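Werkstattbuch, Dezember, kurz nach 11 Uhr

Der Kurs in Ostov hat jetzt seinen Boxsack! Sellulano hat die Hülle gespendet, gefüllt habe ich sie gestern mit Stoffresten (und einer Menge Geduld).
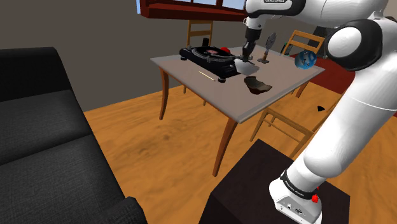 Aufhängung

Die Kette von Peñalver ist zu lang, also 2 Glieder raus. Getestet mit etwa 300 Schlägen, meine Handgelenke beschweren sich noch.

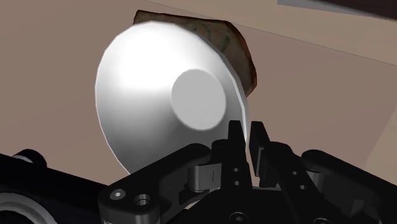

Zuletzt geändert: Dezember, 13 Uhr

Nachtrag: Der Sack zieht leicht nach links, da muss ich oben noch mal nachstopfen. Die Kinderhandschuhe für das Schulprojekt in Ukari liegen fertig geflickt im Regal, bitte nicht

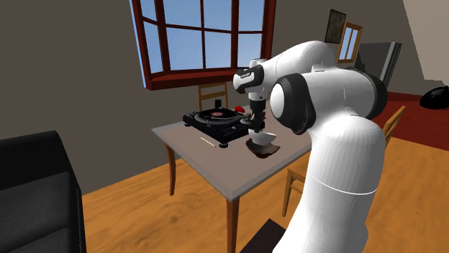 wieder in die große Kiste werfen, sonst suche ich sie wie letztes Mal den halben Vormittag! Klettband ist alle, neues bestellen.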